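Tenonby 7 after six months, quick notes

26 Aug 2023

Typing this fast before I have to run out. Had the phone since February, bought it from Hustex when they had the sale on. Paid full attention to the battery this time after the last one.

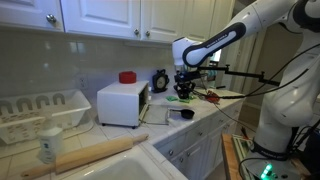
One reader wrote in after my first post that the battery drops like a rock once you turn on the high refresh screen, and that I should of tested that before telling people to buy it. Fair. So I did. Went a week with it on and a week with it off. Off, I got to bedtime with 66 percent on a light day. On, more like dinner time and I'm hunting for a charger. So yeah, leave it off unless you play games.

Other stuff. Camera fine in daylight, mush at night. Update in the summer helped teh shutter lag a bit, not much. Speaker is loud but tinny. Fingerprint reader on the side, works most of the time, hates lotion.

Case: I'm using the Nuswood one. Buttons are stiff. Corners good, dropped it twice on the driveway and no cracks.

Charging is still slow. 70 minutes to get from nearly dead to 78 percent, wich is bad when the Ríos phones at the same price do it way quicker. If I was buying again today I'd look at those first.

Will do the camera samples next, need to sort them.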